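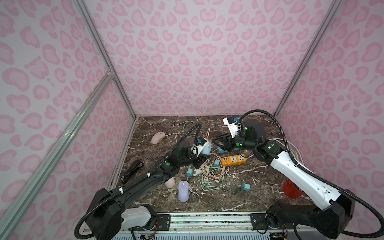
Two arms at work among mice, chargers and cables on the marble-pattern tabletop.

Wirnmont adds desk clutter to its two-arm training set
14 March 2022

Wirnmont has started recording a new group of two-arm demonstrations built on desk accessories. The target is 1420 episodes, of which 200 will be held back for testing. Recording began in January on the Viltby cell, a small enclosure with patterned walls that the company also used for its earlier block-sorting set.

Each episode starts from a mixed layout and ends when the assigned item has been moved or freed from the cables near it. Operators drive both arms by remote control. Joint positions, gripper commands and all camera views are stored on one clock – a change from the block set, where the wrist views had to be aligned afterward.
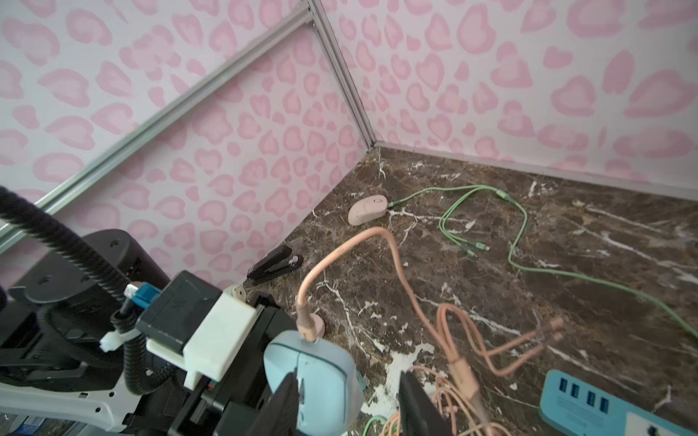

Wrist view: a light blue mouse between the gripper fingers, with its peach-pink cable attached.

Cables are the hard part, according to Nighat Baloch, who runs data collection at Wirnmont. "A mouse has one shape. A cable has a different one every time you touch it," she said. Her team discards an episode if either arm faults or if a camera drops more than 14 consecutive images.
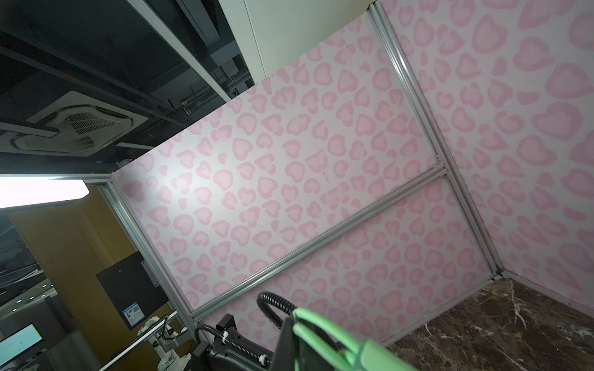

Why not generate the cable episodes in simulation?
The team tried that first with Wurnska, its in-house simulator. Contact between soft cables and hard plugs was too slow to compute and did not match the forces logged on the real arms, so simulated episodes are now used only for checking camera placement.

The learning system itself, named Lozano, is trained from the recorded motion and images with no hand-written grasp rules. An early version was fitted to the first 1000 episodes.
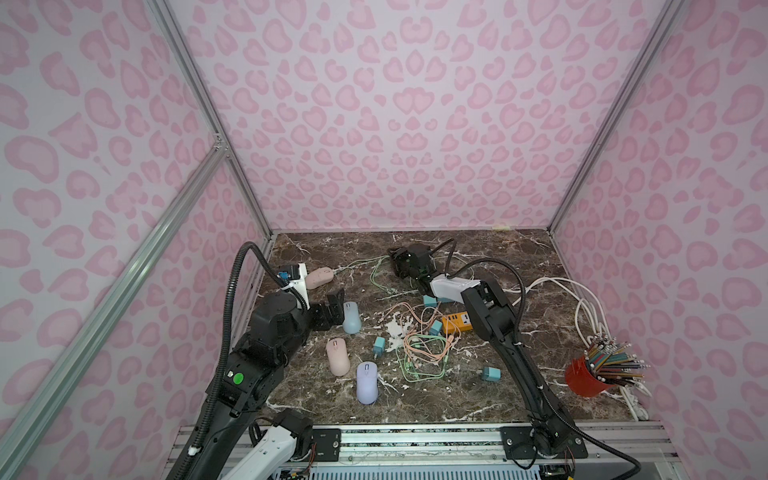
That version handled single items well but often stopped when two cables crossed. Baloch expects the remaining episodes to be weighted toward crossed and looped layouts, with both arms required to move in the same episode. Test layouts are fixed in advance and kept out of the operators' practice sessions.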